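Open Houses Around Drirkimthorpe

Posted 11/9/25

So I finally did the thing I'd been threatening to do since June, which was to drive out to Drirkimthorpe for the fall open house weekend and walk through as many places as my knees would let me. I'm not a serious buyer yet. I'm what the agents call "early stage," which I think is their polite way of saying I'll eat the cookies and take the brochure. But I've been renting the same one-bedroom for ages and I want to know what's out there beyond the ring road, and you can't get that from listings.

The way it works is that a handful of sellers agree to open their doors on the same two days, and you pick up a map from the feed store parking lot. The map was terrible. It had north pointing at the bottom left corner and one of the roads on it was a creek. I asked for a second one, thinking mine was a misprint, and nope, same map.

First stop was Grirkis, the big one everybody comes for. It's a farmhouse that has been added onto so many times that I lost track of which part was the original, and it sits at the end of a long gravel drive with a cattle guard halfway along (my car did not enjoy the cattle guard). You come around a bend past some walnut trees and there it is on the rise, looking much grander from that side than it does from any other. They know this, obviously, and every photo in the brochure is taken from that bend.

Inside it's a mix. The front rooms are lovely, with high ceilings and deep window seats, and one of the windows looks straight down the valley. I sat in it for so long that another couple started waiting for a turn. Then you go through a door at the back of the dining room and you're in an addition with a dropped ceiling and brown carpet, and there's a step down that isn't marked. I tripped on it. So did the man behind me. The kitchen is big but all the outlets are on one wall, and the pantry door opens the wrong way and hits the fridge.

What you're paying for at Grirkis is the land, I think. It comes with 47 acres, most of it pasture and a strip of woods along the bottom. I walked down as far as the fence and it was soggy going. There's a barn too, with a good roof and a dirt floor, and a smaller shed that leans. The agent said the shed was "full of potential" and I wrote that down because I want to use it about myself.

I asked about heating, and this is where I'd tell anyone to ask questions, because the brochure doesn't mention it once. It's oil, with a wood stove in the front room doing a lot of the work. The seller's bill for last January was 326 dollars, which sounded low to me until I learned they shut off the whole back addition in winter and live in four rooms. I'd want to see a bill with the doors open.

Second was the Renaud place, on the other side of the river, and this one I fell for a bit. It's small! 1,420 square feet, one and a half stories, painted a dark red that's gone nicely chalky on the south side. There's a mudroom with hooks at two heights, a proper one with a bench and a drain in the floor, and I don't understand why every country house doesn't have a drain in the mudroom floor. The stairs are steep and turn at the top, so you'd never get a queen box spring up there. I saw a split one in the bedroom, so that's how they solved it.

The garden at Renaud is all on a slope with stone edging, and somebody has put years into it. Even in November there was kale and some leeks standing. The well is shallow, though, and the disclosure sheet said it ran low two summers back. The septic is older than I am. I asked what replacing it might cost and got a very long answer with no number in it.

I had lunch in the car, since the only café in Drirkimthorpe closes from noon to one, presumably so the staff can eat. Then I got lost using the map and ended up in a quarry entrance, where I had to back out a good long way with a truck watching me.

Last was Baltus, which is new, or new for around here. It's a little cluster of houses on what used to be an orchard, and only the end one was open. I'll be fair to it. The windows are tight, the closets are enormous, and there's a laundry room upstairs next to the bedrooms, where laundry comes from. You can't hear the road. But there's a monthly fee of 289 dollars, covering plowing and the shared lane and something called grounds enhancement, and I could not get anyone to tell me what was being enhanced. The yard is a rectangle of grass with one young maple tied to a stake. After Grirkis and Renaud it felt like staying in a hotel, a comfortable one, where you'd be a little careful with the towels.

The garage at Baltus also has a finished room over it, which the agent kept calling the bonus. It has its own thermostat and no closet, and you reach it by an outside staircase. I liked it more than the house. I could picture working up there with the window open, although the stairs face north and I bet they ice over.

If you're going to do one of these weekends, wear shoes you can get off fast, because all three places wanted them off at the door, and mine have laces up to the ankle. Bring your own pen. Go to the farthest house first while you still have some patience, and look at the basements even if the agent steers you toward the sunroom. Baltus doesn't have one and Grirkis has half of one, with a dirt crawl space beyond it that I shone my phone into and then stopped.

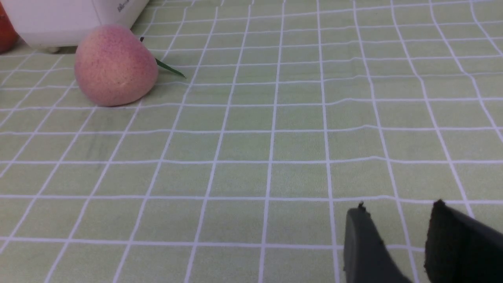
My money, if I had enough of it, would be on Renaud, shallow well and all. I keep going back over the numbers and trying to make the septic come out cheaper, and then I start furnishing it in my head, which is fatal. I've already got a pale green checked tablecloth on the kitchen table, a bit rumpled, with a pink peach sitting on it, and I haven't even called the bank. There's a second showing before Thanksgiving and I've put my name down for it, and this time I'm bringing a tape measure for those stairs and a list of questions about the well — how deep, who drilled it, and whether the neighbors ran low too.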